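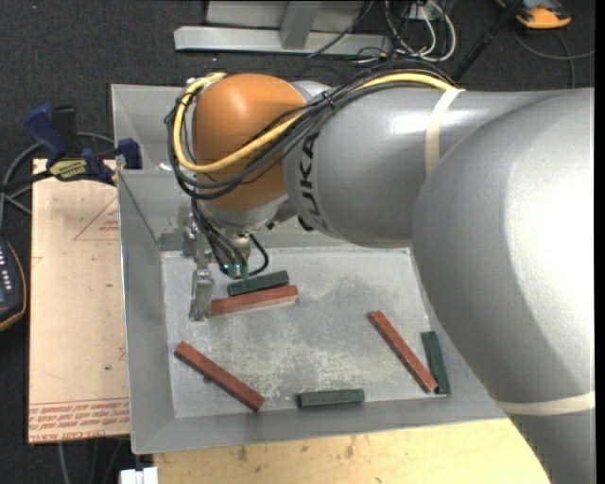
KUKA arm over a gray metal bin.

2022-08-09
By Marama Donnelly

# Dronditdale rainfall table

Daily totals from 3 gauges, 2000 rows, one CSV. Depths are in millimeters.

I wouldn't trust the Trindade gauge before June. It reads 40 on days when the other two read zero, and the "calibrated" flag was filled in by whoever typed up the sheets. Blank cells may mean no rain or no reading. Grolix claims its cleanup script fixes this. I compared 90 rows and saw guesses written over gaps, so the raw values stay.

Don't use it for flood work.

Comments

Taras Karpenko: Is the Trindade gauge still under that tree?

Marama Donnelly: Yes. Moving it has been "planned" for years.

Lernotton_wx: Monthly sums don't match mine either.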